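Keeping Bricks in Order on a Shared Table
Workshop and Home Tips
Posted Sep 2, 2020 by Fidelina Bedoya

A table that gets used for building as well as everything else needs a few rules. These are the ones we keep at Ondcombe.

Use a baseplate as the boundary. Bricks in play stay on the plate, and anything that has rolled off it goes back in the tub at the end of the day. A large grey plate is best, as the coloured bricks show up against it.

Big hollow bricks and standard ones don't share a tub well. The small ones get inside the big ones and stay there. Tip each big brick over and tap it before putting it away.

Line up by colour before you start. A row along one side of the plate leaves the middle free to build on.

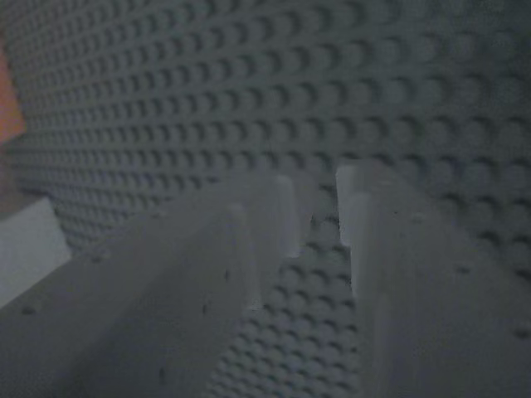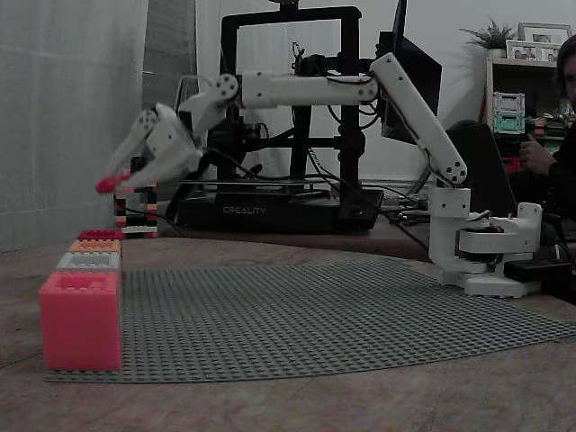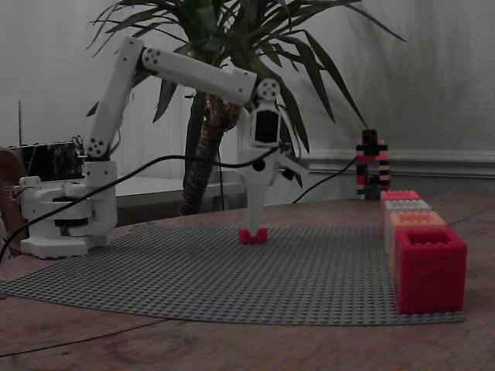
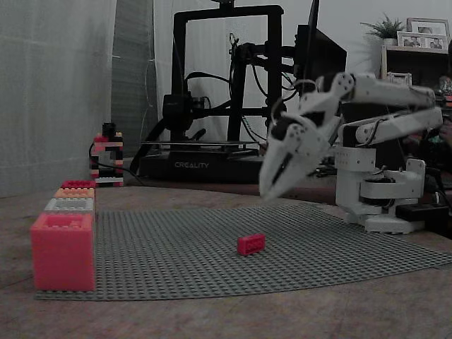 For washing, use a bowl of lukewarm water with a little washing-up liquid. Leave the bricks for 11 minutes, rinse, and spread them studs down on a towel. Don't use the dishwasher – the heat can warp them.

Baseplates collect dust between the studs. A dry paintbrush does it, worked along the rows and then across. Veronika Virág uses an old toothbrush and says it's quicker on sticky patches.

Bricks that won't come apart: press a flat edge into the join and rock it. Keep knives away from them, and teeth too.

Wooden tables scratch if a plate is dragged over them with grit underneath. Lift it, wipe the wood, put it back. Store plates flat, no more than 5 to a pile, with a sheet of paper between each.

Next month: sorting screws.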